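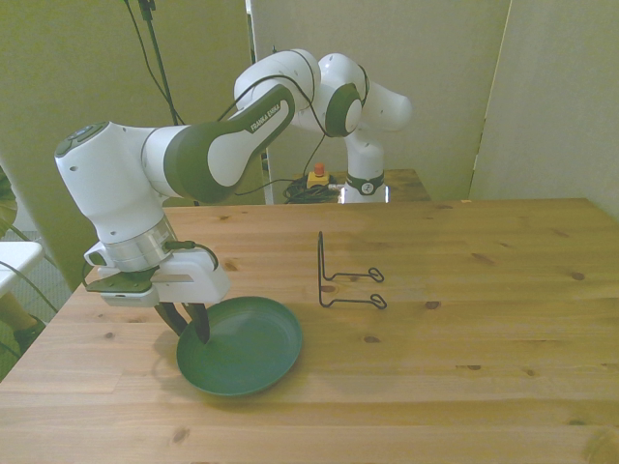
対応履歴:ラベル印刷で2枚目以降が白紙になる件

製品:Stostico ラベル発行ソフト
拠点:Sotatley 出荷棟
報告者:Shona Swanson
担当:Wilma Ogilvie
状態:解決済み(経過観察あり)

報告内容
木曜の朝から、出荷ラベルをまとめて発行すると1枚目だけ印字され、2枚目以降が白紙で出てくる。1枚ずつ発行した場合は正常。エラー表示はなし。プリンターの電源入れ直し、用紙ロールの交換、パソコンの再起動は実施済みで変化なし。別の席のパソコンから同じプリンターに出しても同じ症状になる。
急ぎの分は1枚ずつ出してしのいでいるが、午後の便は400枚あるため、それまでに何とかしてほしい。

9:40 Ogilvie
受付しました。次の3点を教えてください。
1. 白紙で出た枚数は、指定した枚数と合っていますか。
2. プリンター本体のテスト印字を連続で出した場合はどうなりますか。
3. 水曜の終業後から今朝までに、設定や用紙の変更はありましたか。

10:05 Swanson
1. 合っています。10枚指定で1枚が印字、9枚が白紙でした。
2. テスト印字は5枚続けて出して全部きれいに出ました。
3. こちらでは何も変えていません。用紙は先週からTradicoの600枚巻きです。その前は500枚巻きでした。幅と長さは同じです。

10:20 Ogilvie
本体のテスト印字が正常なので、印字ヘッドとリボンは後回しにします。発行ソフトから送っているデータを見たいです。「管理」→「出力先」でファイル出力に切り替え、3枚分を保存して、このチケットに添付してください。保存後は出力先を必ずプリンターに戻してください。

10:50 Swanson
添付しました。出力先は戻してあります。切り替えの画面が前と少し違っていて、探すのに時間がかかりました。

11:15 Ogilvie
ファイルを確認しました。1枚目には宛先、品番、バーコードが入っていますが、2枚目と3枚目は用紙送りの命令だけで中身が空です。プリンターは受け取ったとおりに動いています。
画面が違っていたとのことなので、「ヘルプ」→「版情報」の表示をそのまま書き写してもらえますか。

11:25 Swanson
版情報の最終更新が昨日の夜になっていました。自動更新の欄は「有効」です。自分では触っていません。

11:45 Ogilvie
原因の見当がつきました。更新後の版では、まとめて発行するときの「差し込み項目の引き継ぎ」が初期値で「しない」になります。以前の版で作ったひな形にはこの項目がなく、初期値が使われます。検証機で同じひな形を読み込み、同じ症状が出ました。

手順(出荷棟の2台とも)
1. 発行ソフトを終了し、開き直す。
2. 「ひな形」から出荷用を選び、「編集」を押す。
3. 「連続発行」の中の「差し込み項目の引き継ぎ」を「する」に変える。
4. 別名で保存する。元のひな形は残しておく。
5. 保存したひな形で3枚発行し、3枚とも印字されることを確認する。

12:10 Swanson
1台目は直りました。2台目は手順3の項目が灰色になっていて押せません。

12:20 Ogilvie
2台目は利用者の権限が「発行のみ」になっています。1台目で保存したひな形を共有フォルダーに置き、2台目の「読み込み」から取り込んでください。権限の変更は不要です。

12:35 Swanson
取り込めました。3枚とも出ます。バーコードも手元の読み取り機で通りました。

15:30 Swanson
午後の便の400枚、最後まで印字できました。途中で一度用紙切れになりましたが、交換後に続きから出ています。
ひとつ質問です。在庫側のIsahから呼び出す棚札も同じ直し方が必要ですか。月末に1,000枚ほどまとめて出す予定です。

15:50 Ogilvie
棚札は呼び出しのたびに1枚ずつデータを作る方式なので、今回の影響は受けません。念のため、月末の前に5枚だけ試し刷りをお願いします。白紙が混じるようならこのチケットに追記してください。

残作業
・返品用と社内便用のひな形も同じ設定に変更(Swanson)
・出荷棟2台の自動更新を「通知のみ」に変更(Ogilvie、実施済み)
・旧ひな形の削除は6月の棚卸し後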